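# "The bread does not wait for me": a talk with Wanting Jia

Wanting Jia bakes bread in her own kitchen in Zotberg and sells it to people who live close enough to walk. We spoke for most of a morning.

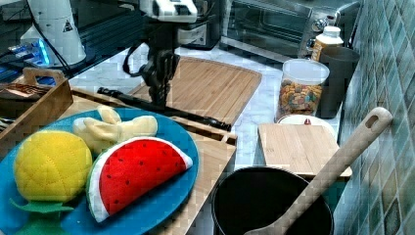 Wanting came to baking late, after many years of keeping the accounts for a furniture importer. She says she did not dream of it. She wanted to eat the dark rye bread she had known as a student, and the shops in Zotberg sold only a soft version of it that she did not like. So she began to try at home, on weekends, and the first loaves were, in her words, "heavy like a wet shoe." Her kitchen today is still a home kitchen. On the counter a big bamboo cutting board lies at an angle, and near it, on a blue plate, is a yellow pineapple made of quilted fabric, with green felt leaves. Bread and family life share the same surface, and she told me she would not want to separate them.

I asked her what was wrong with the first loaves.

"Everything was too fast," she said. "I read that the dough must rise for four hours, so I gave it four hours. But my kitchen was cold and the dough did not know what I had read. I put it in the oven because the clock said so."

It took her one winter to stop looking at the clock. She now keeps a thermometer in the flour bin and writes the temperature of the flour, the water and the room in a school notebook. From these she decides how warm the water must be. In July she uses water from the refrigerator, and in the cold months she warms it a little in a pot. She showed me several pages. The numbers are small and very clear, as one would expect from an accountant, but between them she writes things like "sleepy" or "too proud." I asked what a proud dough is. It is a dough that rises very high and then falls when you touch it.

The sourdough culture she uses has a name, Bai. She received it from an older woman on her street who was moving away and could not take it on the airplane. Bai lives in a glass jar at the back of the refrigerator and is fed with rye flour. When she travels, a neighbor feeds it. "Once he fed it with cake flour," she said, "and it smelled like nail polish for one week. I was not angry. I was a little angry."

The selling started by accident. Wanting had baked two loaves too many and left them with the family downstairs, who wished to pay. She refused the money the first time and accepted it the second. Then other people in the building asked. For some months she wrote the orders on paper and often lost the paper. Her daughter made her join Brotport, a small website where home bakers in the region can list what they will bake and the customers choose an hour to collect it. She was against it in the beginning. Now she says it gave her the evenings back, for the reason that people no longer ring the bell to ask if there is bread.

She bakes 10 loaves on a baking day. I asked if she could make more.

"With this oven, no. With a bigger oven, yes, but then I need a bigger mixer, and a room for the mixer, and somebody to clean the room. I did accounts for such people. I know how the story goes on."

She has had offers. The owner of Sakari, a café near the river, wanted her rye for his breakfast menu, and they spoke about it for a long time. He needed the loaves before seven in the morning. She tried this for two weeks. She got up at half past two, and by the second week she was falling asleep at lunch with the spoon in her hand. They ended it as friends. He still comes to collect one loaf for his own house, and she says he is the only customer who complains if the crust is too light.

About the crust she has strong opinions. Most people take the bread out too early, she thinks, because they are afraid to burn it. Her rye stays in the oven until it is the color of strong coffee. After that it must rest, wrapped in a cloth, until the next day. She does not give it to a customer on the same day, even if he stands at the door and can smell it.

"They say, but it is fresh! And I say yes, it is too fresh. Inside it is still glue. If you cut it now, you will blame me."

We ate some that had been baked the day before. She cut it thin and put only butter and salt on it. It was sour, but not sharp, and a little sweet at the end. She toasts the old ends and crushes them, and a spoon of these crumbs goes into the next dough. In this way, she said, there is always something of last week's bread in this week's bread. I asked if one can taste it. She thought about the question for longer than I had expected. "My husband says no. I say yes. But I am the one who knows it is there."

She does not plan to teach courses, although people ask. She did once let two young women from the building stand beside her for a whole baking day, and they talked so much that she forgot the salt. What she offers instead is a piece of Bai in a jar, free, to anyone who brings the jar clean and dry. She writes the feeding instructions on a card by hand. They say to feed it, to wait until it doubles, and to telephone her before throwing it away.

"Some people call me after three days and say it is dead. It is almost never dead. It is hungry, or the kitchen is cold. I tell them, put it on top of the refrigerator and go to sleep."

While we talked she had looked several times at a bowl by the window, covered with a plate. At a certain moment she stood up in the middle of my question, wet her hands, and folded the dough over itself from each side. Then she covered it again, washed her hands, and asked me to repeat what I had said. I had been asking about holidays. She takes two weeks in summer, and for these weeks the customers buy their bread at the supermarket.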